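September 29, 2020

Visit to Nallov, Nornville: the Vlad garment handling kit

Tamara Sima and I went to Nornville to see Vlad, the arm-and-gripper kit that Nallov sells for handling soft goods. We are looking at it for the returns desk at Voltondale. Bogdan Nistor showed us around. The work station is on a light wood counter by the windows, several floors up, and the item in use was a black garment with a white rectangular piece on it.

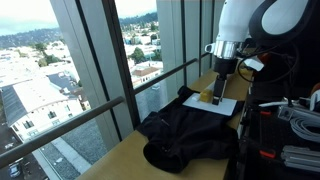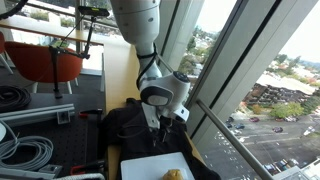 Arm and gripper over the black garment, from two sides.
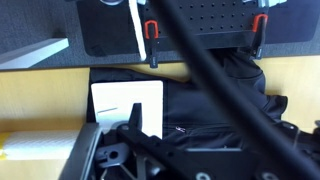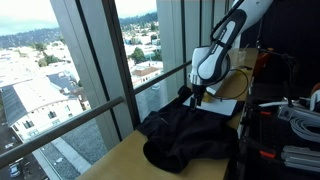
## What is in the kit

Nallov quotes the arm, the gripper, a wrist camera and the control software as one package. Stands and outside cameras are extra. Delivery is 8 weeks, and 3 days of on-site setup are included. Training for a second shift is billed separately.

Bogdan said the software comes with 200 recorded garment tasks to start from. We would have to record our own for anything with a hood or a lining.

## Questions we raised

- Dark fabric. Our returns are mostly black and navy. Bogdan says the wrist camera copes with it, but he advised steady lighting. Our desk has a window too, so we need a blind.
- Counter depth. The demo counter is narrow. Ours is 160 cm deep and Tamara wants the reach checked against the drawing.
- Spare fingertips. Sold in pairs, price to follow.

## Next

Tamara will send a box of sample returns to Nornville. Bogdan owes us a written quote with the service contract listed on its own line.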